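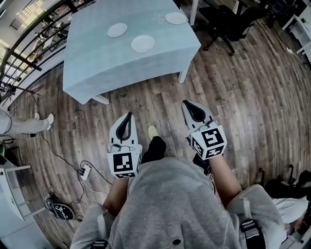 Table Settings Workshop Moves to the Small Room

The table settings workshop at Cledcombe will meet in the small room from now on. The big room is booked through August, and the small one has better light anyway.

Lai-ching Tsao is teaching again. The first session covers the cloth and the plates and goes no further. People who came last year will remember that we tried to get through glasses, flatware and napkin folds in one evening, and half the group went home without having set a full table.

Some notes from Lai-ching for anyone who wants to practice at home:

Put the cloth on first and check the drop on all sides before anything goes on top. A square table is easier than a round one because you can line the fold up with the edge. If the creases bother you, iron the cloth on the table over a towel, on low. Light creases usually drop out overnight.

Set plates out one at a time. Carry them from the stack with your thumb on the rim and off the eating surface. Place each one where the guest will sit, then step back and look at the spacing from the chair side. Most people put plates too close to the edge - a thumb's width in is enough.

Plain white plates go with any cloth. Pale blue is a good choice for lunch. Save the dark cloths for evening, when crumbs and lint don't show as much.

We have 48 dinner plates on the shelf, all round and white, and they are for class use only. Please don't take them for potlucks. Hsiu-ying Ho has the list for borrowing tablecloths, and cloths need to come back washed. Two are still out from the spring lunch.

The workshop takes up to 30 people. Wear flat shoes, as you will be on your feet most of the time. To sign up, leave your name with Tien-fu Yeh at the front desk by May 15, 2020. Anyone on last year's waiting list gets first pick of places.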